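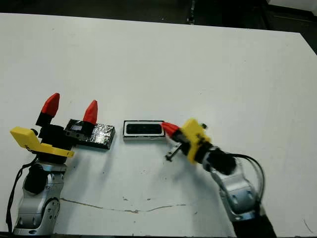 Features > Books > Fiction

The Flurnar Prize for a first novel received 600 manuscripts this year, the largest field in its history. Entries closed in April, and a shortlist will be published in the winter issue.

Lachlan Semple, who chairs the judging panel, reports a marked return to the thriller - often set in small harbour towns and told in the first person. Last year's winner, Lekota by Yaw Agyeman, has sold 2710 copies and remains in print with Fikau.

Each shortlisted author will be asked to read for about 70 minutes at the autumn programme.

14 comments | Share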